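The drawer of wires, and other inheritances

2019-08-26

I have been back in the flat long enough now to have run out of excuses about the cable drawer. It came with me from the last place, where it was also a drawer of cables, and before that it was a carrier bag of cables, and I believe some of its contents predate my being trusted with electricity at all.

Elis Ifans came round to help, by which I mean he sat on the arm of the sofa and held things up. 'What's this one?' A phone charger for a phone I dropped in a harbour. 'And this?' No idea. 'Keep?' Well, yes, obviously keep. This went on until the kettle was needed and the keep pile had started sliding off the rug.

My difficulty is that I once threw a lead away. It was February, it was ugly and beige, and two days later I needed it to get 682 photographs off an old Dalus camera before the camera gave up for good. I bought a replacement from a man in Tennant who charged me as though he'd plaited it himself. Since then I have thrown away nothing with a plug on either end.

So the drawer got emptied, squinted at, wound into loops and put back in. I would call it tidier. Elis would call it the same drawer, and did.

Then there was the table, where the things that really do need power have been gathering.

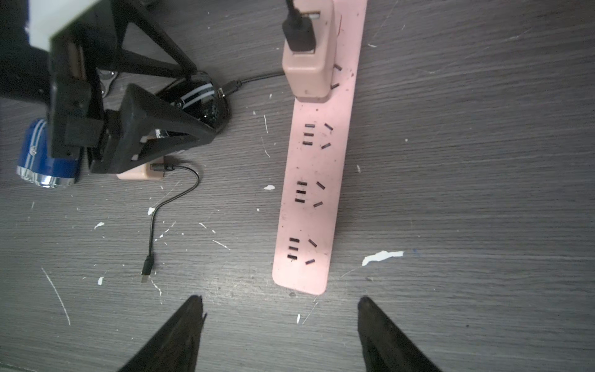 Pink power strip, pale pink charger, and a good deal else in black.

I am fond of the pink strip. I didn't set out to own one. Angus Carnegie brought it back from two years of teaching in China, used it for a bit with an adaptor on the end, then moved in with someone who had opinions about pink, and so it came to me. The surface is matt and shows up every speck, and I have given it a wipe in my time, though clearly not lately. The charger block practically matches it, which makes me look like a person who coordinates.

What the strip doesn't do is take a British plug, so half my belongings look at it with longing. I keep the small stuff on it. One thin black lead goes off sideways across the table, another heads out over the top, and I've stopped trying to make either of them lie straight. Cables have a shape they want to be in and I'm too old to argue – I'd sooner dust.

I did look at proper cable trays. Nosard do one that screws under the table, and there's a Nulgate box with a lid that you're meant to hide the whole lot in, but I read 729 reviews between us (Elis did a few) and half of them were from people whose strip didn't fit. Mine would be a diagonal sort of strip in anybody's box.

The keep pile went back in the drawer, as I say. The throw pile was one earphone. I've put it in the kitchen for now, in case the other one turns up.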